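Can a machine wipe the table yet? Chores that can be handed over, and chores that can't

Posted by Radosław Gajewski, Apr 1, 2021
Filed under: Workshop and kitchen, Plotside tips

Readers write in fairly often to ask whether it is worth waiting for a robot before buying another mop. My answer depends on the room. Floors are mostly solved. Tables, worktops and benches are a long way behind, and anything involving cloth is further behind still.

Floors first. A robot vacuum copes well with a flat room if you do the tidying beforehand. Pick up cables and socks, tuck in the fringes of rugs, and shut the door on any room with a deep pile carpet. Empty the bin after every run if you have a dog. Clean the brush ends once a week with a pair of old scissors, as hair winds itself in there and slows the motor. The mopping kind will freshen a kitchen floor but won't shift dried porridge. For that you still need to kneel down with a damp sponge and wait a few minutes.

Eylül Dursun runs the joinery shop at Drandomgate and has looked at automation for the boring jobs: sorting screws, sweeping benches, moving cut parts from the saw to the rack. Sweeping was dropped straight away. Moving parts works if every part is the same size and is put down in the same place. Her shop makes one-off furniture, so it rarely is.
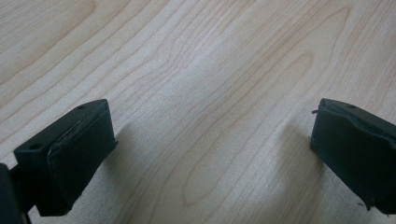
Table tops are a good test of where things stand. Wiping one sounds easier than vacuuming a floor, but the machine has to hold a cloth, press evenly, and know when it has missed a bit. A pale top with a strong wavy grain makes that last part harder, because a faint tea ring and a dark line in the wood can look much the same to a camera. A soft shadow falling across it doesn't help either. You and I tilt our heads and catch the shine. Grip is the other trouble. The pads on those black fingertips have frayed along their top edges, and any rubber face that does the holding will need looking after in the same way as a squeegee blade or the jaws of a clamp.

So for now, wipe it yourself. What I do on a light wooden or wood-effect top:

Brush or vacuum the crumbs off first. Grit under a cloth is what puts the fine scratches in.

Wring the cloth until it stops dripping. Water sitting in a joint does more harm than the spill did.

Use one drop of washing-up liquid in a bowl of warm water, and nothing with bleach in it.

Follow the grain, then dry with a second cloth straight away.

For black rubber marks, try a clean white pencil eraser before any solvent. Test it on the underside.

Géza Medve asked about grabbers, the litter-picker sort with a trigger handle. They are worth having for light things on high shelves or behind the washing machine. Check the pads before you trust one with a jar. If the rubber is lifting, clean both faces with methylated spirit, let them dry, and stick the pad back with contact adhesive. Clamp it for 30 minutes and leave it overnight before using it. If bits are tearing away, cut the old pad off completely and glue on a new piece of bicycle inner tube. Mine has had 2 new pairs of pads and still works.

As for the rest of the list: dishwashers wash but don't load themselves, laundry folding is slow and fussy in every version I have read about, and window robots are fine on large plain panes but leave the corners. In the workshop, a timer on the dust extractor and a magnetic strip for the drill bits will save you more effort this year than anything with an arm.

Next in September — sharpening kitchen scissors, and what to do with a chopping board that has cupped.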